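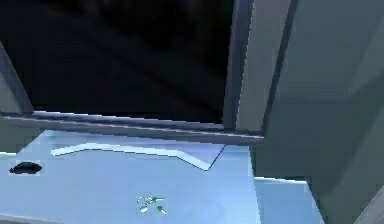
Questions people ask me about the Merkton women's retreat

I've been putting this weekend together for eight years now, and the same questions land in my inbox every spring, so I finally typed up my answers. If yours isn't on the list, write to me through the church website and I'll add it.

Do I have to be a member of the church?

Nope! Plenty of women come from other churches in town, and a few come from no church at all. You'll be welcome either way.

When is it?

The retreat is in May. We check in on Friday from 4 p.m. and finish after worship and lunch on Sunday.

Where do we stay?

At the Grultthorpe retreat house, up past the lake. Rooms sleep two or four, and each room has its own bathroom (I fought hard for that one). Bring your own towels and a pillow if you're picky about pillows like me. Sheets are provided.

What does it cost?

It's $142 for the whole weekend, with all your meals. If money is tight, please still sign up and check the "help with cost" box on the form. I'm the only one who sees it, and we have a fund for exactly this.

What are we studying?

We're in the book of Ruth this year. There are four sessions, then small groups of eight after each one. You don't need to read ahead, though it's a short book and you could get through it over a cup of coffee.

Will I have to pray out loud?

Only if you want to. I was terrified of that my first year – I sat on my hands the whole time – and no one put me on the spot.

Can I bring my daughter?

Yes, if she's 16 or older. Nursing babies are fine too, just let me know so I can give you a room at the quiet end of the hall.

Is there free time?

Saturday afternoon is all yours. Walk the trail, nap, play cards, find a corner and journal. I usually nap.

What if I have food allergies?

Put them on the form and the kitchen will take care of you. They do gluten free and dairy free every year.

Can I get a refund if I have to cancel?

Full refund until two weeks before. After that I can move your spot to a friend, but the house has already billed us by then.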